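4.2 What changed for the room staff

I spent most of April at the Ulthorpe site, a serviced-apartment house run by Pralletti, and I'll admit I went in with the wrong question. I wanted to know how many minutes the robot took off a turnover. The room staff wanted to talk about hangers. Hangers, and who gets told off when a shirt ends up creased (more on that in a moment), and whether the trolley still needs two people on the stairs.

For anyone skipping straight to this section: Ulthorpe has 14 apartments, and the robot was brought in for the garment jobs. That means picking up clothes laid out on the bed, lifting them by the hanger and taking them to the wardrobe. Beds, bathrooms and floors stayed with people. I shadowed seven members of staff on full shifts, wrote my notes up the same evening, and İlker Şimşekoğlu coded them separately so that my own enthusiasm didn't leak into everything. We logged 3057 garment moves over the study, by hand and by robot together, and the staff diaries come on top of that.

The first thing that shifted was the order of the work. Before, people hung clothes whenever they happened to be passing the wardrobe, often with a duster in the other hand. Once the robot was on the rota, the clothes had to be laid out first, flat, with the hanger already in the neck and the hook where a hand could get at it (Figure 3). Zübeyde Ekinci, the longest-serving of the room staff, called this "setting the table for it", and the phrase caught on so fast that I heard it from three other people by the end of the week!
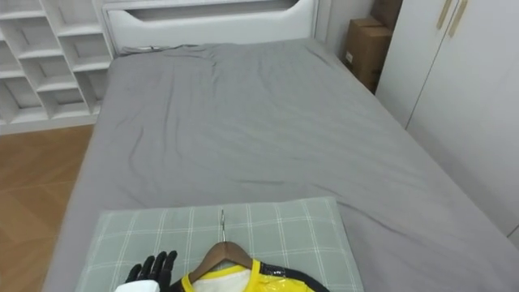

Figure 3. A yellow garment on a wooden hanger, laid over a pillow on the bed, with the robot's hand beside the collar.

Did the staff feel they had less to do once the robot took on the hanging?
Most of them said the load felt different but hardly lighter, as the walking and reaching went down while the laying out and checking went up.

That checking deserves a bit more room than I'd planned to give it. Nothing in the job sheet asked anyone to look over a garment once the robot had dealt with it, yet everyone I shadowed did it, usually with a quick tug at the shoulder. Cengiz Akbulut told me he'd stop when he trusted it, and then, two shifts later, that he did trust it and was still doing it. When I asked why, he shrugged and said a guest would complain to him and never to the machine. I think that's fair. The supervisor's form still had a single box for "room finished by", and it took a person's initials.

There was also a quieter change in who talked to whom. Hanging clothes used to be a two-person job on busy days, one at the bed and one at the wardrobe, and it was where a good deal of the gossip and teaching got done. Agnese Bite, who was new, learned to fold fitted sheets in those few minutes, from whoever was opposite her. With the robot on the clothes, the second person was sent on to the next apartment. Agnese's diary for that stretch has a lot of short entries about working alone, and she asked twice to be paired up again. The manager agreed for mornings, and the pairs were still running when I left.

On the plus side (and I don't want to bury it) the people with sore shoulders were glad of the change. High rails had been a grumble for years, and two of the diaries mention them nearly every day in the early entries and hardly at all later on. I'd be careful with that, given how small our group is, and Noémie Delorme's comparison with the Olport site in Section 5 shows a messier picture.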